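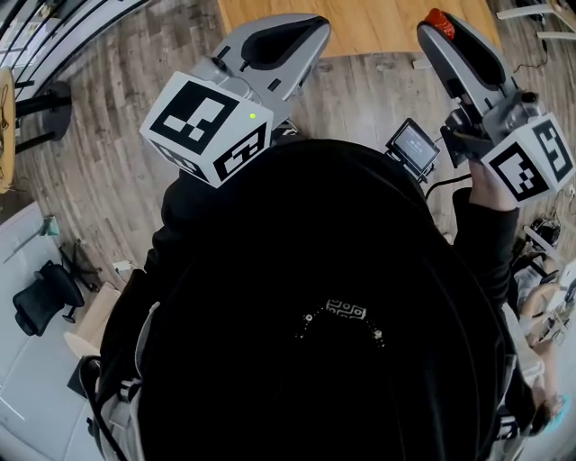 Black hooded jacket with light grey straps worn over it.

Jackets and Straps: Frequently Asked Questions
Last updated March 12, 2023

Kutport cleans, repairs and adjusts jackets, packs and harness straps at our counter at 1135 Mulder Street. These are the questions we get most often from people who wear a hooded jacket under a pack or harness. If yours isn't covered, use the contact form or bring the jacket in.

FIT AND SIZING

What size jacket should I wear under shoulder straps?
Your usual size, in most cases. Put the jacket on, put the straps on over it, and reach both arms straight out in front of you. If the back pulls tight between the shoulder blades or the cuffs ride well up your forearms, go up a size or choose a cut with more room across the back. A jacket that feels fine with your arms at your sides can bind badly once you work with your arms forward.

Should I adjust the straps before or after putting on the jacket?
After. Straps set over a T-shirt will be too short over a winter jacket. Loosen them all the way, put everything on, then snug up one side at a time until they sit evenly. Mark your winter setting with a couple of stitches in a contrasting thread if you change back and forth.

My straps slide off my shoulders. What can I do?
Smooth shell fabric is slippery, and webbing moves on it more than it does on fleece or cotton. Try shortening both straps slightly first. If that doesn't fix it, a sternum strap usually will. We can add one to most packs that have flat webbing at chest height. It clips across the front and slides up and down to suit.

Does the hood go under the straps or over them?
Let it hang outside. Pull it free after the straps are on, otherwise the collar gets dragged backwards and the zipper sits against your throat. For a detachable hood, take it off altogether if you don't expect to need it.

Do you stock tall sizes?
No. We don't sell new jackets. We carry a small rack of second-hand ones at the counter, and what's on it changes.

Can sleeves be lengthened?
Sometimes. It depends on how much fabric is turned under at the cuff, and there is often very little. Shortening is much easier. Sleeves with elastic or a rib-knit cuff can be done by removing the cuff, trimming above it and sewing it back on.

WASHING AND DRYING

How often should I wash a jacket that gets worn under straps?
More often than you would otherwise. Sweat collects where the straps press, mainly at the shoulders and down the back. Someone wearing theirs every working day should plan on washing it every 2 to 3 weeks. For weekend use, once or twice a season is fine.

How do I wash a black jacket without fading it?
Turn it inside out, close the zipper and all hook-and-loop tabs, and use cool water on a gentle cycle. Liquid detergent is better than powder, which can leave pale streaks on dark fabric. Wash it with other dark things or by itself. Skip the fabric softener.

There are white marks on the shoulders. Is that fading?
Probably salt. Dampen a cloth with lukewarm water and wipe the mark. Salt will lift and fading won't. If it comes back as the fabric dries, the jacket needs a proper wash and a second rinse.

Can it go in the dryer?
Check the care label. Most synthetic shells can be tumbled on low, and water-repellent finishes generally do better for it. Down jackets need low heat, plenty of time and a few clean dryer balls. Cotton shells are better hung up, on a wide hanger, away from a heater.

How do I wash the straps?
By hand, with a soft brush and a little dish soap in lukewarm water. Work along the webbing and rinse until the water runs clear. Grey webbing shows collar grime quickly and you may not get all of it out. Don't use bleach on webbing of any colour. If your straps are part of safety equipment, follow the manufacturer's cleaning directions and ignore ours.

Can I put the whole pack in the washing machine?
We'd rather you didn't. Buckles crack against the drum, and the foam in the shoulder pads can bunch up. Empty it, shake it out, and wash it in the bathtub.

My jacket smells even after washing.
Soak it in cool water with a cup of white vinegar for an hour, then wash it again as usual. Look at the lining around the collar and underarms too. Mould spots show up as small grey or black specks, hard to see in a dark lining, so use a flashlight.

WEAR AND REPAIRS

The fabric has gone fuzzy under the straps. Can that be fixed?
Pilling can be shaved off with a fabric comb or an electric shaver. On a smooth shell, fuzz means the surface yarns have started to break, and that can't be reversed. We can sew a shoulder patch over the worn area. On black jackets we use plain black nylon, and the match is close without being perfect.

Are the patches visible?
Yes, if you look for them. We stitch all the way around the edge, and the seam shows.

Can you replace a broken buckle?
Yes. A standard side-release buckle is $13 installed, including the buckle. Bring both halves, even if only one has broken, so that we can match the width. Metal buckles and ladder locks are priced at the counter.

Can I replace one myself?
If the webbing isn't sewn to the buckle, it threads straight out and the new one threads in. Take a picture of how it was threaded before you pull it apart. Split-bar buckles are sold for cases where the webbing is sewn in a loop, and those slip on from the side with no sewing needed.

The loose ends of my straps keep getting in the way.
Roll up the extra and hold it with an elastic keeper. The Botemeo keepers we carry come in black and grey and fit common webbing widths. Think twice about cutting the ends off, particularly if you wear the same straps over a T-shirt in summer and a parka in winter.

How do I stop the ends from fraying?
Synthetic webbing can be sealed by passing the cut end briefly near a small flame until the edge just melts. Do it outdoors and let it cool before touching it. Cotton webbing burns, so fold the end over twice and stitch it down.

Do you repair zippers?
Yes, and often it's only the slider. A slider that leaves the teeth open behind it is worn out and can be changed in a few minutes. Missing teeth mean a whole new zipper, which takes longer and costs more. We keep black in most lengths. Other colours have to be ordered.

Do you fix harnesses used for fall protection?
No. We don't repair, alter or clean them, and we don't give opinions on whether one is still safe. Speak to the manufacturer.

CUFFS, COLLARS AND SMALL THINGS

How do I keep my cuffs from catching when I'm working with my hands?
Close the tabs snugly over the wrist, or fold the cuff back once to the inside. If the jacket has no tabs we can add them. Loose drawcords at the hem or hood should be tucked away or shortened as well.

Can you add reflective trim?
Yes, to jackets and to straps. On a jacket it's worth thinking about where the straps will lie, because trim underneath them does no good. Most people have it put on the sleeves and the back of the hood.

The label at the back of my neck itches.
We'll take it out while you wait. Ask us to keep it and we'll hand it back in a small bag, so that you still have the washing directions.

How should I hang a jacket between wearings?
On a hook by the hood if it's for an hour, on a hanger if it's overnight. Hang the pack or harness separately. A wet jacket left under a pack on the same hook will take days to dry in the back.

What about summer storage?
Wash it first, make sure it's dry right through, empty the pockets and hang it in a closet with some air around it. Don't leave down in a compression sack. Undo the buckles on your straps and lay them flat.

DROPPING OFF AND PICKING UP

Do I need an appointment?
Not for drop-off. Fittings and strap adjustments are by appointment, and you should wear or bring the jacket you normally use, plus whatever goes under it.

How long do repairs take?
Buckles are usually done the same day. Patches and zippers take longer, and the fall rush slows everything down. We're closed for part of July, and the dates are posted on the door beforehand.

Does the jacket have to be clean?
Yes, please. We can't sew through dried mud, and we'll have to charge you for a wash.

What if I lose my ticket?
Tell us the phone number you left and describe what you dropped off. A good many of the jackets on our rail are black with a hood, so mention something particular, such as a tear, a label or a different-coloured zipper pull.

Do you take Tornerar warranty claims?
No. We'll repair Tornerar jackets and packs as paid work, but warranty claims go through the company. Start your claim before you have us open up a seam, and keep your receipt.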